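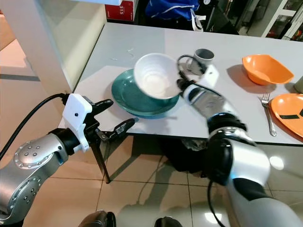 We finally did something about the big room. If you've been reading for a while you know the one I mean, the long open space upstairs where four desks, a printer and the lunch area all live together and everybody can hear everybody chew. I'd been collecting partition catalogs since September (my husband thinks this is a sickness) and had pretty much decided on glass, floor to ceiling, very grown-up. Then I got hung up on color for weeks. Everything in the brochures is white or charcoal! What I kept coming back to was that teal-green plate with the white bowl tipped over it, against the light gray table, and I thought, well, there's my palette. Gray frames, white solid panels at the bottom, one band of green somewhere. Done.

Getting from there to an order took a lot longer.

Glass or fabric?

I went to see two showrooms. The first was Salano, which is lovely and smells like a new car, and their glass wall is gorgeous, but you stand behind it and you can still hear the sales guy on the phone. The second was Grinside, where Ea Oddsson walked me through the fabric panels and let me sit in a mocked-up office while she talked in a normal voice on the other side. Huge difference. I could tell she was talking, but I couldn't follow the words, and that's all I want out of life at this point.

So we split it. Fabric between the desks, and glass only along the hallway side so the back half doesn't turn into a cave.

The green they had in stock was darker than I'd pictured, more pine tree than sea. I asked for the pale one and waited an extra couple of weeks for it. Worth it, I'd do it again, it's so soft and calm in the afternoon light.

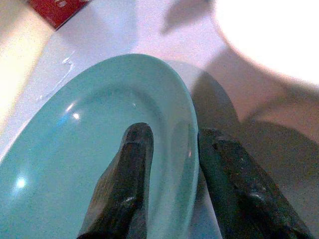

What it cost and what I'd change

The fabric panels were $345 each and the short end pieces were $171, and delivery was on top of that (ouch). Valentin Aubert did the installing and he was great, very patient with our floor, which slopes toward the windows enough that a pen will roll. He shimmed the whole run and you can't tell.

If I did it over I'd measure the outlets first. One panel foot sits right in front of the only good one, so the lamp on my side now runs off an extension cord behind the filing cabinet. I'd also skip the clip-on shelf. It holds one plant and wobbles.

Next up is the door, and I'm still going back and forth between a slider and a regular hinged one. If you've lived with a slider in a busy office, tell me how loud it gets!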